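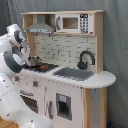 Josiane Jacquet told me flatly that a play kitchen is just a shelf with a tap on it, and that children would cook on an upturned box if we let them. I half agree with her! But I wanted to know which bits of the thing get talked about, so for this part of the study I went back to our notes from the Nornness playroom and read through all 94 play sessions again (with a lot of tea).

The cooker wins, easily. Put a small pot on it and somebody is making soup. The sink comes next, and I was surprised how much washing-up goes on with no water at all. The microwave is odder – children who had one at home used it as a clock as often as they cooked in it, and Capucine Leblanc noted the same thing in her Dirbridge sessions in May.

Figure 2. The play kitchen, with the pot and hob on the left, the sink on the right and the microwave up beside the hood.

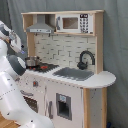 4.3 What gets cooked

Soup, mostly. After that it was pasta, then "tea", which could mean the drink or the whole meal depending on the child, and I've kept the two apart wherever the notes let me. Romain Caron coded the lot a second time and we disagreed chiefly over porridge.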